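Vaciar los cajones en agosto

En mi país se dice que quien cambia de casa tres veces conoce todas sus cosas por el nombre. Yo he cambiado cinco veces y todavía encuentro objetos que no sé de dónde han salido. Por eso este agosto, con el calor que no deja hacer otra cosa por las tardes, he decidido ordenar los cajones de la habitación pequeña, que son cuatro y muy profundos.

Mi método es sencillo y lo aprendí de mi tía Viorica Radulović, que trabajó muchos años en una papelería. Ella decía que no se debe ordenar dentro del cajón, porque dentro del cajón uno solamente mueve las cosas de un lado al otro. Hay que sacarlo todo y ponerlo sobre una mesa con una tela oscura. Sobre la tela oscura se ve cada cosa pequeña, también los clips y las chinchetas, y además nada rueda ni hace ruido.

Empecé por el segundo cajón, el que en casa llamamos «el de por si acaso». No es el más lleno, pero sí el más difícil, porque allí conviven las cosas de oficina con las cosas de cocina y con otras que no pertenecen a ninguna familia.

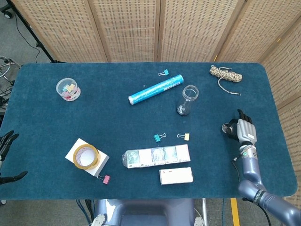

Una parte del segundo cajón, sobre la tela verde azulada.

La cuerda fue lo primero que tuvo destino. Es de dos colores, crema y marrón oscuro, y la compré para colgar una maceta que después regalé. Me gusta mucho cómo queda enrollada, así que ahora vive en un gancho detrás de la puerta. Mi vecino Arnar Gunnlaugsson, que tiene un barco pequeño, me enseñó a recogerla en madeja para que no se haga nudos. Me costó 17 intentos, él los contaba en voz alta.

Con la botella de vidrio tuve más dudas. Yo guardo botellas, es mi debilidad, y las de boca ancha son las que más me convencen, porque se lavan bien y sirven para lentejas, para botones o para una flor. Esta se quedó, en la cocina, en el estante de arriba.

La pinza verde azulada, de las que tienen asas de metal, casi se pierde sobre una tela de color tan parecido – en esto la teoría de mi tía tiene un punto débil. La puse con sus hermanas en una caja de galletas Perić que uso desde hace años para las cosas de escritorio. El bote transparente de la tapa blanca lo dejé tal como estaba, con sus colorines dentro, porque abrirlo significaba empezar otra tarea.

Y el tubo azul largo no cabía en ningún sitio. En diagonal ocupaba el cajón entero, y seguramente por su culpa este cajón no cerraba bien desde la primavera. Ahora está de pie en el armario de las escobas.

Me quedan dos cajones. El tercero tiene cables y le tengo respeto. Si alguien conoce una manera buena de guardar los cables sin comprar cajitas nuevas, le agradezco que me la escriba en los comentarios.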